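## 4. Planning the Purchase

The preceding section described the cell as it was specified. We turn now to what it cost to plan, which we kept on a separate ledger and which we recommend others keep as well, if only for the entertainment. The Clatilham site had one bimanual cell running and wanted a second of the same design. The money for it was to come out of a single equipment request, submitted in May, with one round of comments and no second helping.

### 4.1 What the request form assumes

The request form at Clatilham has a line for each item over a threshold of $2,000 and a single box for everything under it. The form was written with microscopes in mind. A microscope arrives in a crate, is put on a bench, and is from that day forward a microscope. A manipulation cell arrives as a long procession of parcels, most of them below the threshold, and becomes a cell at some later point that no two members of the group would date the same way.

The arms themselves were the easy part. They had quotes, part numbers and a lead time, and the reviewers asked us almost nothing about them. The questions collected at the other end of the request, where the sums were small and the descriptions vague. Our first draft contained the entry "misc. cables and mounting," which Noboru Hayashi had copied faithfully from the request for the first cell, where it had been copied from something older. The reviewers sent it back with the word "misc." circled.

We therefore went to the existing cell and asked what was in it. The method was simple. One author stood at the table with the old purchase records and the other worked the arms through an ordinary tidying session, and each part that took part in the session had to be matched to a line in the records. Parts without a line were charged to planning error. The task objects were treated the same way as the hardware, on the grounds that an arm with nothing to pick up is a coat rack.
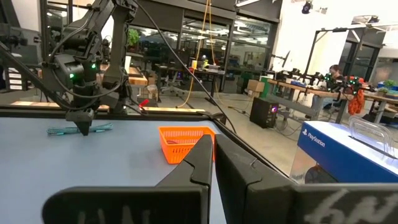 *Figure 3. The cell from the wrist of one arm, with the other arm's gripper close to the tabletop. Task objects include a coiled teal cord, an orange basket and a PlayStation box.*

The exercise was instructive mainly in how badly the records and the table agreed. The arms matched. The rails matched, apart from an argument over whether end caps count as rails. The grippers matched as assemblies, but the white marker on the fingers in Figure 3 belongs to a labeling scheme that appears in no document we could find, and we have entered it as labor.

Objects were worse. Baskets, boxes and cords do not look like equipment to anyone who signs for equipment, and they tend to be bought on somebody's lunch hour. A retail box is a good test object: it is flat-sided, it stands up, it falls over, and its weight is off to one side in a way that a plain carton's is not. It is also a thing that a reviewer will read as a games console in a research budget. Ostap Maksymiv wrote the justification for the box line four times. The accepted version is a single sentence and uses the word "rigid."

### 4.2 Cables as a budget category

We had intended to treat cables as a rounding error. By the end of the comparison they had a subsection.

The trouble is that a cell like this one contains cables in three different roles, and the purchasing system can see only one of them. There are the cables that make the robot work. There are the cables that the robot is asked to handle, which are task objects and wear out as such. And there are the cables that are simply present, whose removal everyone favors in principle. A coiled lead on the tabletop may belong to any of these, and an inventory taken by a person in a hurry will assign it to whichever has money left.

For the second cell we gave each role its own line. The working cables were budgeted per arm, with a spare for each. The handled cables were budgeted as consumables, on the assumption that a connector which is pinched for a living will not have a long career. The third role received nothing, and we wish it well.

Routing deserves a word here, as it is the item most likely to be planned at zero. A quote for an arm covers the cable. It does not cover the route the cable takes past the end effector and back to something solid, or the brackets, or the ties, or the afternoon. In our records the afternoon was the largest of these. We had priced dress packs from Tolar for the first cell and decided against them as extravagant. We priced them again for the second and found them less extravagant than before, though the price had gone up.

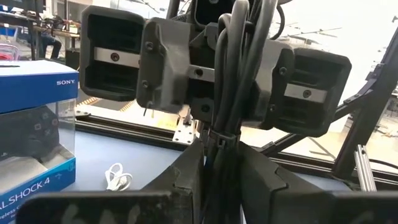 ### 4.3 End effectors and spares

A visitor shown the end effector opposite would probably ask about the cable bundle and its zip tie. A buyer should ask about the screws. The housings are bolted, the metal strips across the modules are held by screws, and a bolted assembly can be repaired in pieces, provided that somebody bought the pieces. The first request did not. It asked for complete end effectors and one complete spare, a sensible plan under which a damaged strip is remedied by using up an entire gripper.

For the second cell we split the spare. The vendor, Khurana, was willing to sell housings, pads and strips separately, at prices that added up to more than the assembled unit. The reviewers noticed this at once. Our reply was that we did not propose to break all of it on the same day. The split spare was approved with the comment "optimistic," and we have carried the difference in the ledger under that name.

We would make three suggestions to a group in the same position, all of them dull:

- Ask for the spare-parts price list before asking for the arm price. The second is negotiable and the first never seems to be.
- Put fasteners on the request in their own right, by size, even though it makes the request look fussy.
- Fix the finger design before ordering pads. We ordered pads first, and have a drawer of them.

### 4.4 Space, sight lines and the neighbors

Floor space at Clatilham is not charged to the project, so it was absent from the first budget and from the minds of those who wrote it. It is, however, the thing we ran out of. A cell's footprint on a drawing is the table. Its footprint in a lab includes the reach of both arms, the overhead structure, a workstation, and a chair which migrates.

Fixed cameras bring a further cost. A view that takes in the whole tabletop takes in a good deal of the building too, and the building is not under our control. People sit down at desks, stand behind the task objects, and go home. The plan for the second cell had a line for a backdrop, which would have solved this and also shut the neighboring desks off from the light. The desks objected. We withdrew the line and accepted the background as part of the data, which was free.

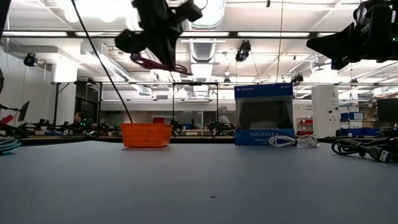 *Figure 5. Fixed view of the tabletop: perforated basket, DualShock 4 box, and coiled cables in front of the box and at the right edge of the table. The lab continues behind.*

The objects in Figure 5 were used to set the consumables line for the second cell. Baskets were priced from the Pestdale catalog, in the same pattern of openings where we could get it, since a finger that fits through one basket's side may get stuck in another's. Boxes were priced as pairs, one in use and one on the shelf. The USB leads were priced individually, by length, after a brief and regrettable experiment with an assorted pack.

### 4.5 Contingency

The form permits a contingency of 20 percent and expects to be told what it is for. This is a hard question to answer well, as a contingency with a known purpose is a purchase. Our first answer was "unforeseen integration costs," which was rejected as circular. The second listed particular things that might go wrong and was rejected on the ground that they had been foreseen. The third combined the two and went through.

We then assigned the contingency in advance among ourselves, in writing, without telling the form. Routing and brackets took the first share, object replacement the next, and what remained went to freight, on which the two authors held different opinions. Hayashi's estimate was higher. At the time of writing the freight invoice has not arrived, and the pads are still in the drawer.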